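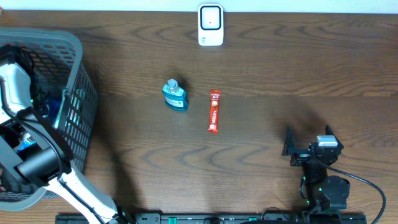 Brollunel swap table back for February, bring small stuff

The take-what-you-need table at the Brollunel community hall is open again after the winter break. Doors 4 p.m., same side room as before, the table up against the white wall.

Rules havent changed much. Small household things and sealed food only. A coffee stick is fine, so is a bottle of mouthwash if the cap's never been opened. No medicines. No glass this time either, sorry to the jam people.

Efren Dela Peña is running it again and says the hall gave out 646 items last winter, mostly toiletries and instant drinks. "People think a single packet of Nescafé is too little to bring," he said. "Bring it. Someone has it with their breakfast."

Drop-offs go in the plastic baskets first, then get checked and laid out on the table. Please dont put things straight on the wood, a leaky shampoo left a mark in the fall and it took Abílio Matos most of an afternoon to get it out. He has since waxed the whole top. Looks good, grain and all.

Most wanted right now: toothpaste, bar soap, travel-size anything, tea, sugar, coffee sticks. Not needed: hotel shower caps. There are 34 of them in the closet.

Limit is 13 items per household per visit, up from ten. Kids' things don't count toward it.

Parking behind the Teixeira bakery is OK after 3:30, but leave the delivery bay clear. Side door only, the front one is still sticking and a new hinge is on order.

Anyone who can stay for the pack-up at the end, tell Efren when you come in. Leftovers get boxed the same evening and go back out on the table next time. The March opening time will be posted on the hall door.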